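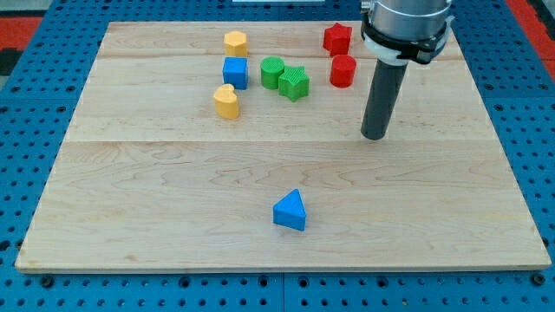 ## 4. Setting out the board and blocks

This section covers placing the wooden board on the perforated table, laying out the shape blocks, and putting everything away. Read section 3 first if the table has not been leveled.

### 4.1 What you need

- The maple board
- One set of plastic shape blocks: 2 each of yellow, blue, green and red
- A dry cotton cloth
- Low-tack tape or a soft pencil for marking positions
- The Skisitz storage tray, item 1588

Check the set against the color list before you start. If a block is missing, order a single replacement from Chisholm by color and shape. Blocks from the older Breder set are slightly taller and should not be mixed in.

### 4.2 Placing the board

1. Clear the table and wipe it with the dry cloth. Grit caught in the holes will scratch the underside of the board.
2. Lift the board with both hands, one on each side. Do not drag it across the table. The holes have sharp rims that leave lines in the wood.
3. Set the front edge down first, then lower the back.
4. Square the front edge with the rows of holes. Pick one row and follow it from left to right. If the gap between the board and the row gets wider, turn the board until it is even.
5. Leave a border of blue table showing on all sides. The borders do not have to match. A wider strip on the right is fine and gives you somewhere to rest your hand.
6. Press down on each corner. If the board rocks, lift it and check underneath.

**Note:** The board is made of separate planks, and you can feel the seams with a fingertip. A seam that catches a fingernail is normal. A seam that catches the edge of a block and tips it over needs sanding. See section 7.

### 4.3 Laying out the blocks

1. Tip the blocks out onto the cloth, away from the board, and look over each one for chips or sticky spots.
2. Place the blocks in the back part of the board. Keep them close enough to read as one group but leave a finger's width between neighbors.
3. Mix the colors. Two blocks of the same color can sit side by side, but avoid sorting the whole set into pairs unless your activity sheet calls for it.
4. Keep the blocks flat on the wood. Do not pile them on top of each other.
5. Move one block forward, near the center of the board. This is the lead block, and the activity starts from it.
6. Leave the rest of the wood open.

Any color can be the lead block. For repeat sessions, write down which one you used, along with its position, in the log at the back of this guide.

**Note:** Knots and dark grain lines are handy for remembering where a block goes, but they differ from board to board. If two people are using different boards, measure from the front left corner instead.

### 4.4 Marking positions

Use small pieces of low-tack tape or light pencil dots. Put the mark beside the block, not under it. Take tape off the same day. Left over a weekend, it can lift the finish and leave a pale square.

### 4.5 Cleaning

Wipe the blocks with a damp cloth and a drop of Clorard, then dry them before they go back on the wood.

**Caution:** Do not use Clorard on the board. It raises the grain and can turn the front edge gray, where the end grain has no finish. Use a dry cloth only. For pencil marks, use a white eraser and rub along the grain.

### 4.6 Putting away

1. Collect the lead block first, then the group.
2. Check the colors again and place the blocks in the tray.
3. Lift the board off the table and store it flat. If it has to stand on edge, turn it end for end every 6 weeks so it does not bow.
4. Wipe the table.

Report damaged boards to Suryani Hartono. Requests for trays and replacement blocks go to Juwita Manurung, who sends the order on Wednesday.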